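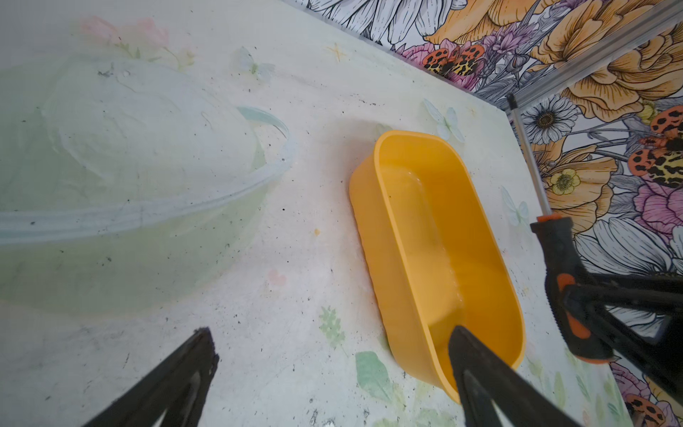
Plastic tub, empty, on the bench top.

Soaking rusty hinges in citric acid - how strong, how long?
Posted by Kilian Haslinger

I have steel gate hinges with surface rust and a 300 g bag of citric acid. What ratio to water, and will a thin plastic tub hold up? The pins are still tight.

Felicidad Mangubat
Plastic is fine, don't use aluminum or galvanized. I mix 200 g into 4 liters of warm water. Degrease first or the acid won't wet the metal evenly. Check every hour and brush off the black film. Rinse with baking soda in water, dry at once, then oil. Left overnight the steel can pit.

Hüsnü Ekinci
vinegar works too, just slower

Notburga Koller
Agree with the first reply on ratio. Drive the pins out before soaking - acid trapped in the knuckle keeps working after the rinse. Mine took 7 hours in an unheated shed in November.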